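Odd-Kitchenware Table Stays, Ramgate Landlord Rules

RAMGATE - The long argument over the odds-and-ends table at Molilura, the secondhand housewares shop on Fragkou Street, ended in October with a decision that has left everyone slightly annoyed.

The table will stay. It will not get bigger. And the money will go on being collected in a wooden box.

Molilura sells the things other people's kitchens have given up on. Complete sets go on the shelves with price tags. Whatever has lost its lid, its twin or its purpose goes on the black table at the back, where customers take what they want and pay what they think is fair. Last year customers thought 2,186 dollars was fair, spread over a great many single cups.

Reda Salem, who runs the shop, calls that a success. Abdelghani Naciri, who owns the building and would like the corner for a rack of bicycle helmets, calls it a lot of floor for a sponge.

"I measured it," Naciri said. "It takes up 60 square feet if you include the people standing there deciding. They stand there a long time. It's a bowl. You either need a bowl or you don't."

Salem disputes the 60 square feet and most of the rest. She says the table brings people through the door, and that a person who comes in for a measuring spoon has been known to leave with a dining set. Asked how often, she said once, but it was a very nice dining set.

Under the new arrangement, the shop keeps the corner for another year at 80 dollars a month on top of the regular rent. In exchange, Naciri gets the wall above the table for his helmets. Both sides described the deal as generous of themselves.

The one point that nearly sank it was the box. Naciri wanted a card reader, on the grounds that hardly anyone under 40 carries coins and that a pale wooden box with a slot running at a slant across the lid does not look like a serious business. Salem held that a card reader would cost more in a month than the average cup brings in, and that people enjoy the slot. She was prepared to let the man have his helmets. She was not prepared to give up the box.

It stays where it was, next to the goods.

Regular shoppers have taken the news calmly. One woman, who asked to be identified only as a customer of long standing, said she had been buying from the table since it opened and owned 79 things from it, none of which matched. She had heard there was a disagreement but assumed it was about parking.

Stock changes from morning to afternoon, and Salem makes no promises about what will be out. A recent selection on the black tabletop ran to a small red-and-white sponge, a pale blue see-through plastic bowl with a little handle, and a pinkish ribbed cup that came with a red-handled utensil across it. The cup and the utensil may be bought separately, though Salem feels they have grown used to each other.
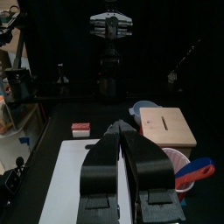

Also in Ramgate

Volteo Hardware will close at 4 p.m. through the end of the month while its front steps are rebuilt. The side door remains open to anyone who can find it.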